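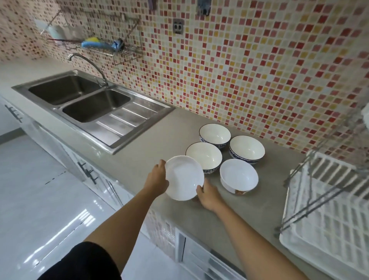
Flundholm are hoping to bring Barnabás Barta back to the club before the window shuts, and the supporters who have been asking after him ever since he left will be very pleased to hear that talks with Addale are going well.

The left winger, now 29, played 102 times for Flundholm in his first spell and was a great favorite with the crowd at the Aasen end, who still sing his song on away trips (usually with the wrong words, but always loudly). He moved to Addale two summers ago and started well enough there, but a change of coach has left him on the bench for most of this season, and he is said to be keen on a return to the place where he and his family were happiest.

No fee has been agreed yet. Addale would like to sell him outright, while Flundholm would prefer a loan until the end of the season with the chance to buy him afterward, and it may well be that the two clubs meet somewhere in the middle. They have always gotten along nicely, so there is good reason to be hopeful.

It would be a lovely lift for a side that has struggled for goals since the fall and lost both of its regular wide players to injury before the holidays. Barta can play on either flank, and he takes a fine corner too, a thing Flundholm have badly missed.

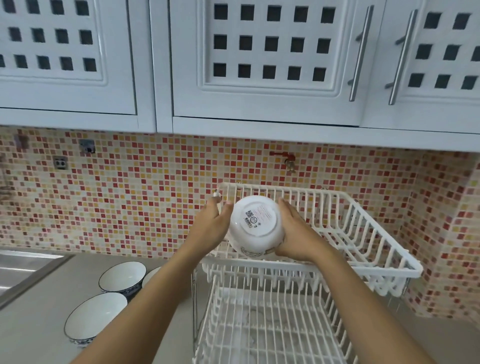
Cup tickets on sale

Tickets for the February cup tie against Drido go on sale to members on Thursday, January 26, 2023, with any left over offered to everyone else the following week. Members can buy up to four each, from the club office or by phone. The office stays open late that evening for anyone coming straight from work, so there's no need to rush, and do bring your membership card along with you.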